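The Counter at Hurnel: Irfan Sopacua on Cups, Lids and a Very Plain Table

I got to Hurnel before the morning crowd, and Irfan Sopacua was already wiping down the white tabletop he has been talking up for weeks. He does that a lot, the wiping. "White shows everything," he says. "One drip and you know about it. I love that! It keeps me on my toes."

The takeout corner used to be a jumble of shelves and chalkboards, and Irfan took all of it down over two long weekends. What he wanted was wood grain behind a drink and very little else. He found the wall panels through Draltimwood, a small yard he can't stop praising, and spent ages deciding whether the grain should run up and down or side to side.

"Up and down won," he says. "It makes the room feel taller, and a black cup looks terrific in front of it. I had samples leaning on my kitchen wall for nearly 6 weeks. My family was very patient." 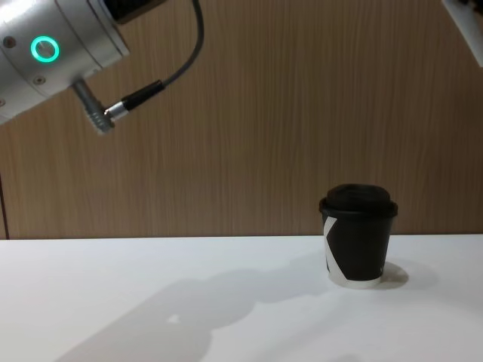
The light brown was a late switch from something much darker, and he is thrilled with it. "Dark wood and a dark cup, you lose the cup. With this one you see the shape right away, how it gets a little narrower toward the bottom. People hold these things all morning. Why shouldn't they look good?"

Cups are his favorite subject, and he went through 14 kinds before settling on black paper. Some felt flimsy, some had lids that took two hands and a prayer. We spent a good part of our talk on lids (I had no idea I cared, and now I check every one I'm given).

"Press all the way around with your thumb," he says. "Don't just smack the middle. You want to feel the rim go on."

Straws got the same treatment. He likes a thin white one against the black, and he puts it in last, once the cup is standing where it's going to stay. "Otherwise you're chasing it around the table."

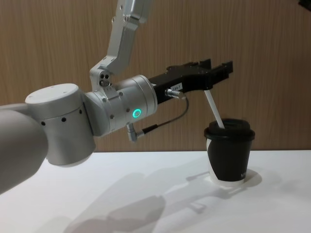

What comes next

In December Irfan starts pouring a new house blend called Liem, roasted for him by Grarel, and he's giddy about it. He made me smell the beans twice. It's a softer coffee than the one he serves now, with something like toasted bread in it, and he wants to sell it in one size only until he has the pour right.

He's also thinking about a second panel wall by the door, though he keeps changing his mind about a bench. The table stays as it is. "One cup with its lid on, and plenty of white around it," he says. "I could look at that all day."
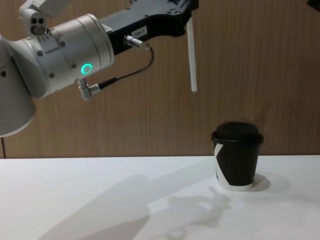 Stopping by

Hurnel opens early and the line moves fast. Ask Irfan about the lids if you have ten minutes to spare, and get the dark roast while he still has it.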